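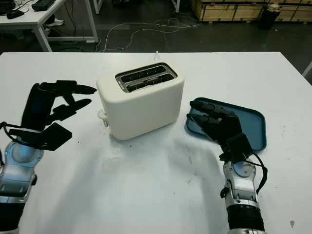 My uncle Baldur Thorlacius worked for many years on maritime patrol aircraft, and when I visited him in October I asked him what he did on the long flights. I expected stories about submarines. He told me mostly about sonobuoys, and about how boring it is to listen to them.

For those who have not met the word: a sonobuoy is a tube which the aircraft drops into the sea. A microphone goes down on a cable, a small radio stays on the surface, and the crew above listens. After some hours the buoy sinks and it is finished. One long flight can use many of them, so they are not a cheap habit for a navy.

What interested me is how much depends on the water. Sound bends when the temperature changes with depth, and a quiet boat can sit under a warm layer and be very hard to hear. My uncle said that a good operator first asks about the water and only then about the enemy. He kept a notebook with the temperature at each depth, down to 200 metres, for every flight. I was allowed to look in it. The handwriting is terrible, and flight 191 has a coffee ring over the whole page.

I wrote about this to Annapurna Sundaram, who reads this blog and knows more about radar than I do. She thinks the crewed patrol aircraft will stay for a long time, even if drones take the routine part of the work. A drone can stay in the air for 36 hours, she wrote, but somebody must still decide where to put the next buoy. I am not so sure. This decision looks to me like something that a computer on the ground could learn, if the radio link is good enough. But the radio link is the weak point, and there we agree.

My uncle has no opinion about drones. He asked me only whether they carry a kettle.

I still want to understand how the crew can tell a fishing boat from other ships by the propeller noise alone. He tried to explain it to me by tapping on the table with a spoon, first three blades and then five, and I could not hear the difference. If a reader can recommend a book on this, please write me. It should be without too much mathematics.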